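3. Construcción de la celda y procedimiento de trabajo

3.1. Estructura y superficie

La celda Platus se montó en el taller compartido de Flemside con perfilería de aluminio negro y un tablero de madera clara de listones encolados. El bastidor rodea la mesa y sirve a la vez de apoyo para los brazos, de modo que el tablero no recibe ninguna carga de fijación y puede sustituirse sin desmontar las bases. La separación entre los ejes de las dos bases laterales es de 780 mm. Se ensayaron separaciones menores, pero los codos entraban en conflicto cuando ambas pinzas trabajaban cerca de la línea media.

Los perfiles se adquirieron cortados a Skamex. Las escuadras se apretaron en dos pasadas, la segunda con los brazos ya instalados, y la planitud del conjunto se comprobó con regla antes de cada calibración. Una escuadra del lado izquierdo tuvo que rehacerse por un error de taladrado.

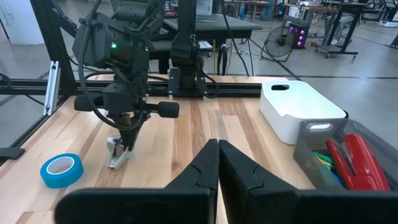

Tiempo de lectura de la sección: 4 min

La cámara de muñeca queda fijada al cuerpo de la pinza y conserva ambos dedos dentro del campo visual. Se descartó un montaje más adelantado, que ampliaba la vista del tablero a costa de perder las puntas. Con la posición adoptada, el cierre de la pinza puede verificarse en la propia imagen, y el error de alineación se mide sobre la junta vertical entre los dedos. Cuando el otro brazo sostiene una pieza próxima a la superficie, la misma cámara aporta una segunda vista del agarre, útil para anotar los casos dudosos.

3.2. Cableado

El recorrido de los cables dio más trabajo que la mecánica. En la primera versión, los lazos de la muñeca eran demasiado cortos y tiraban del conector al extender el brazo; en la segunda se alargaron, y el lazo rozaba de vez en cuando el borde de los recipientes. La versión actual deja holgura por encima de la pinza y agrupa el resto a lo largo de los perfiles hasta el suelo. Las bridas se colocaron cada 70 mm en los tramos verticales. En los horizontales bastó con una separación mayor, que no se normalizó.
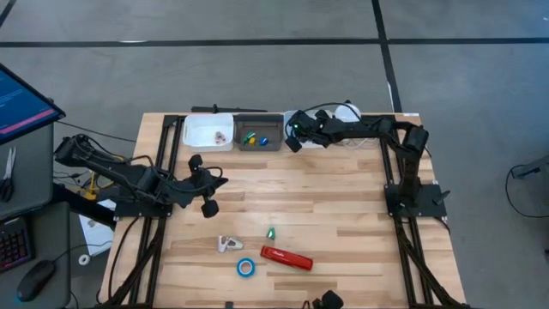

Grupo de Automatización de Bajo Coste — Laboratorio Oyewole

3.3. Objetos y recipientes

La tarea consiste en recoger objetos pequeños repartidos por la mitad delantera de la mesa y depositarlos en recipientes situados junto al borde posterior. Los objetos proceden del propio taller. Se buscó variedad de geometría y de rigidez: un rollo de cinta azul admite el agarre por el canto o por el orificio, mientras que una pieza metálica acodada solo se deja tomar en unas pocas orientaciones. Los recipientes son de plástico, blancos y grisáceos, de distinta profundidad. La bandeja baja resultó la más cómoda para las piezas menudas; las cajas de pared alta obligan a elevar la muñeca antes de entrar y alargan la trayectoria.

No se retiró del entorno el material de uso corriente. El escritorio contiguo mantiene el monitor, el teclado y las herramientas de mano, y las vistas superiores los recogen de forma parcial. Esta decisión introduce un fondo variable — deseable para nuestros fines — que no se compensó con recortes posteriores. 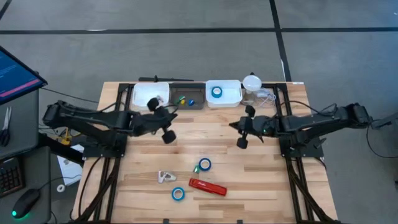 Figura 2. Superficie de trabajo, brazos laterales y recipientes del borde posterior.

3.4. Registro de episodios

Se registraron 2568 episodios. Un episodio comienza con las dos pinzas fuera de los recipientes y termina cuando el operador pulsa el pedal, con independencia del resultado. Se excluyeron 146 por pérdida de sincronía entre las cámaras, casi todos anteriores al cambio del concentrador USB. Los fallos de agarre se conservaron y se etiquetaron aparte, según el objeto cayera durante la elevación o no llegara a separarse del tablero.

La disposición inicial se alteró a mano entre episodios, sin plantilla. Una inspección de las anotaciones mostró preferencia del operador por colocar las piezas hacia el centro, sesgo que se corrigió en las sesiones siguientes marcando de antemano la zona de partida en la hoja de registro.

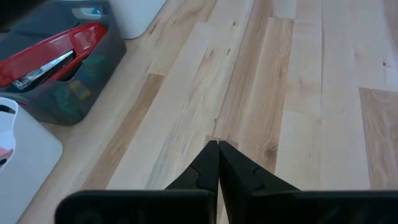
La calibración de muñeca se repitió al inicio de cada sesión y después de cualquier contacto brusco con el tablero. El procedimiento lleva la pinza cerrada a una serie de puntos de referencia y compara la posición de las puntas con la prevista por el modelo cinemático. Si la desviación superaba la tolerancia, se revisaba primero el apriete de la base y solo después los parámetros del modelo. En la mayoría de los casos la causa fue mecánica.

La veta de la madera interfirió con el primer detector de bordes, que tomaba las juntas entre listones por contornos de objeto. Se optó por elevar el umbral y añadir un filtro de orientación. Pintar el tablero habría sido más simple, pero el acabado mate disponible en Flemside marcaba con facilidad bajo los dedos de la pinza y se abandonó tras una prueba sobre un retal. Los parámetros del filtro figuran en el apéndice B.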